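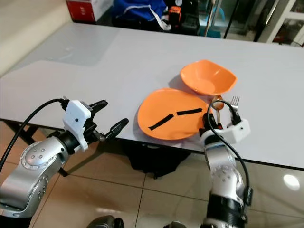
Orange plate and bowl, with a spoon and fork.

The Case Against the Matching Set

By Saimi Saarinen
6 September 2022

I think most households would be better off without a matching set of dishes. I held the opposite view for a long time and spent money on it, so I will start there.

When I moved into my first apartment with a real kitchen, I bought a boxed set from Honkanen. It had dinner plates, side plates, soup bowls, pasta bowls, mugs and saucers, 45 pieces in all, white with a thin gray line at the rim. It looked good in the store and it looked good on the shelf for one winter. Then the mugs started to go. A mug gets used several times a day and a saucer gets used when somebody's grandmother visits, so after a few years I had a full stack of saucers and hardly anything to put on them. The line had been dropped by then. I found a seller who had the mugs and wanted more for two of them than I had paid for a quarter of the box.

The trouble with a set is that it is sold by the number of people and used by the kind of meal. Families don't wear out dishes evenly. In my house cereal bowls take the beating. In my sister's house it's the small plates, because her kids eat toast at all hours. A boxed set assumes that every piece will be needed the same amount, and when that turns out wrong you're left with cupboards full of the pieces you never wanted much in the first place.

What I do now is buy dishes one or two at a time, in plain strong colors, from wherever has them. Orange, teal, pale green, gray, white. If an orange plate breaks, I get another plate. It can be orange or something else. The table looks about as good as it did before, and I don't have to write to anyone asking for a discontinued mug.

There is an objection to this, and it's a fair one. A mixed table can look like a yard sale. Sirkka Hirvonen, who ran the kitchen at the school where I used to teach and has set more tables than anyone I know, told me once that guests notice a mess before they notice the food. I agree with her. But I think the mess people notice comes from patterns and much less from color. Put a flowered plate next to a striped bowl next to a mug with a cartoon on it, and the eye has nowhere to settle. Plain pieces in different colors don't do that. The shapes can vary too. A squarish bowl is fine beside a round plate, provided both of them are quiet.

A placemat helps more than I expected. I was against placemats for years and thought of them as one more thing to wipe. What they do is mark out an area, and once there is an area, whatever sits inside it looks as if it was put there on purpose. Beige works. So does any flat, dull color. I would stay away from placemats with pictures of lemons.

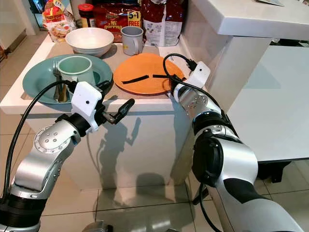
The other argument for mixed dishes is practical and has to do with who is using what. In a house where everything is white, a cup left on the counter belongs to no one. People take a clean one to be safe, and by evening the sink is full. Once each person has a color, that mostly stops. My son has the teal plate. I drink from the pale green mug and everybody knows it, including guests who have been told. I run the dishwasher less often than I did when there were fewer of us in the house.

Some people will say that assigning colors is fussy, or that it's something for a preschool. Maybe so. Preschools get a dozen small children through lunch and have the tables clear by nap time, and I'm not too proud to copy them.

I would go further and say that the everyday dishes ought to live where you can see them. I don't mean open shelves, which collect grease. I mean that the dishes you use for breakfast can be set out the night before, with the forks and spoons, at one end of the counter. Setting out takes a minute. It also shows you right away if you own too much, because the pieces that never come out of the cupboard are easy to identify. Last November I took all of mine out over a weekend and put back what had been used that month. The rest went into two boxes. One went to the thrift store on Coston Street and the other went to my niece, who wanted the saucers for her plant pots.

The same habit works for food. I keep the things we eat often in a row at the back of the counter, against the wall, and the rest goes in the cabinet. Noodles, a jar or two, something to snack on. A friend with a better kitchen than mine says that food packaging on a counter is ugly, and that it should all be poured into clear containers with labels. I tried it. I bought the containers and filled them, and then I had half a bag of rice that didn't fit, kept in its own bag behind the container of rice. I also no longer had the cooking time, which was printed on the bag. Packages are made to be recognized quickly. I let them do that.

I don't feel the same way about cutlery, and readers may find this inconsistent. For forks and spoons I do think sameness is useful. You reach for them without looking, they have to stack in a drawer, and odd sizes annoy me every time I lay a table. A golden handle among the silver ones is all right with me if the length is close. A very heavy fork next to a very light one isn't. So I have one plain pattern for most of it and a few strays that have earned their place by being the ones people pick.

The strongest case for the matching set is the big dinner. When there are 14 people at the table and half of them are dressed up, matching plates give the whole thing a certain weight, and I won't pretend mine do the same. But I have that dinner once a year. The other days are breakfast, leftovers, and soup eaten at different times by people coming in from different places. For the one night I borrow plates from my mother, who kept her wedding set and is glad to see it used. Not everyone has a mother with a wedding set, I know. Party rental places have plates too, and they take them back dirty.

If you already own a matching set and like it, keep it. I'm not telling anyone to throw out good dishes. My advice is for the next time something breaks. Before you go looking for the exact same bowl, buy one plain bowl in a color you like and put it in with the others for a month. See whether it bothers you. See also how often it's the one that gets taken out first. In my kitchen it was an orange one, and I bought the plate to go with it the following week.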